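New tables and a brick wall worth seeing at the Fetholm rooms

I dropped by the Fetholm rooms in Narnstead on Thursday, mostly because I'd been promised coffee, and ended up staying until they locked up. The back room has reopened after the refit, and I like it a lot! The old carpet has gone and there's a plank floor now, which makes the whole place feel bigger (and a good deal noisier, if you wear the shoes I do).

The furniture is what people have been asking me about. Ximeng Li picked it out on a budget of $310, with a few pieces handed down from the Hopkin office across the street. My favorite is the little square white table by the brick wall — plain as anything, thin legs, just the right size for one person and a drink. Somebody had already put a round white coaster on it, so I guess I'm not the only fan. The black office chair with the high back is nearby, and it rolls very nicely on the new floor. 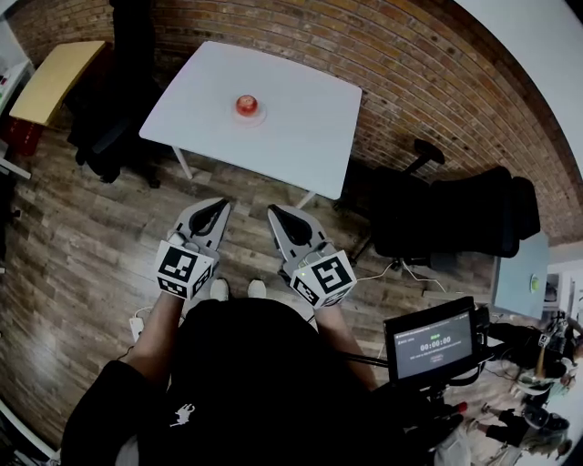

Opening hours and bookings

The room is open from 10 in the morning, and you can book it for up to 12 people through Eckhard Rothe at the front desk. An evening costs $20, tea included. The Fillus reading group has already grabbed the first slot in December, so get in quick if you want one before the holidays. I've asked for a second coat rack — Eckhard says he'll see what he can find.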